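Open Day Recap: Bin Picking at the Sanna Lab

Members who signed up for the Sanna lab visit saw the picking cell run in 2 sessions, one before lunch and one after. The lab is part of Plitus and works on grasping of unsorted household items. Group size was capped at 19 per session so that everyone could stand within view of the bin.

The cell is plain. A sheet-metal bin is clamped to a table, and a single arm works in it from one side. The item set is cheap and mixed on purpose: a rubber duck, a small toy basketball, a white utensil with a broad head, and similar pieces. Shapes that roll, shapes that lie flat and shapes with no obvious grip point all end up on the same metal floor.
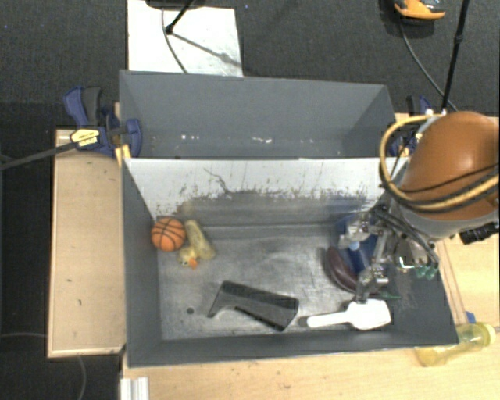 Mevby, Feb 11, 2022. The morning session opened with a short talk on the control software, Gindeo, which selects a grasp, moves the arm and records the outcome of each attempt. An attempt counts as a success only if the item clears the bin wall and is held until the release command. Partial lifts are logged as failures.

Staff ran 191 attempts over the day. The full log had not been processed when we left, and the lab asked us not to print a success rate until it has been. A typical test run in normal operation is 1,000 attempts, with items put back between picks.

Questions from the group were mostly about wear. The scuffs on the bin floor come from finger contact, and the lab leaves them in place because a marked surface is harder for the vision software than a clean one. Flat items remain the slowest to pick. The fingers have to come down close to the metal, and the arm reduces speed for the last part of the descent.

Slides from the talk are available from the chapter office on request. The next visit to the lab is planned for August, with the same limit on group size. Sign-up will open through this newsletter.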